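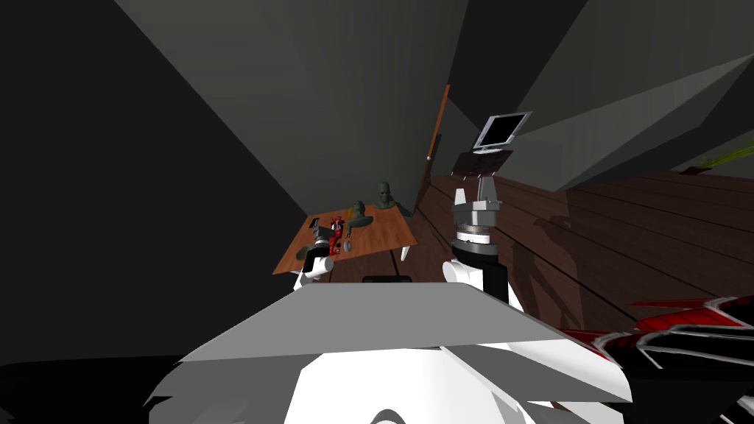

Premiers pas avec le kit de simulation Vasgate : ranger une table à deux bras

Ça fait un bon mois que je joue avec le kit de Vasgate le soir après 21 h et je m'amuse comme un gamin ! Le principe : un robot à deux bras, des pièces meublées déjà prêtes, et un petit langage de consignes pour lui faire déplacer des objets. Je vous montre comment monter un premier exercice de rangement, celui par lequel j'aurais aimé commencer.

Ce qu'il vous faut

Un ordinateur avec une carte graphique correcte (la mienne a quelques années et s'en sort bien), environ 4 Go de place libre et la version d'avril du kit. La version précédente marche aussi, mais les menus ne portent pas les mêmes noms.

1. Charger la pièce

Dans le menu Scènes, prenez une pièce avec une table en bois et quelques petits objets posés dessus. Évitez l'atelier Tovenport pour débuter, il est superbe mais beaucoup trop encombré.

2. Placer le robot

Approchez la base jusqu'à ce qu'une pince arrive au bord du plateau sans le toucher. Gardez l'autre bras relevé pendant l'approche. Attention à ce qui se trouve de ce côté : un écran sur pied, une perche appuyée dans un coin, tout cela compte comme obstacle et le bras s'y cogne très volontiers.

3. Régler la vue

La vue embarquée est penchée et déroute au début. J'ai failli la couper, et Bohdana Antoniuk, sur le forum, m'a convaincu de m'y tenir une soirée entière. Elle avait raison - on finit par juger les distances bien mieux que depuis la vue libre.

4. Écrire la consigne

Commencez par un seul objet, une prise, une dépose. Mettez la vitesse à 200 et la force de serrage à 300. À 500, les petites pièces giclent hors de la pince (c'est très drôle les deux premières fois).

5. Lancer et corriger

Lancez au ralenti. Si la pince descend à côté, retouchez le point d'approche et laissez l'orientation tranquille. Enregistrez sous un nouveau nom à chaque essai, j'ai perdu une belle trajectoire comme ça.

Mon avis pour l'instant

Les ombres au sol sont une vraie aide pour situer un bras levé, et la prise en main est rapide. Je suis moins fan de la documentation, traduite à la hâte. Le guide de Vsevolod Derkach sur les trajectoires à deux bras la complète très bien, lisez-le avant de tenter un passage d'objet d'une pince à l'autre. C'est le sujet de mon prochain tutoriel, dès que mon script arrête de tout lâcher par terre !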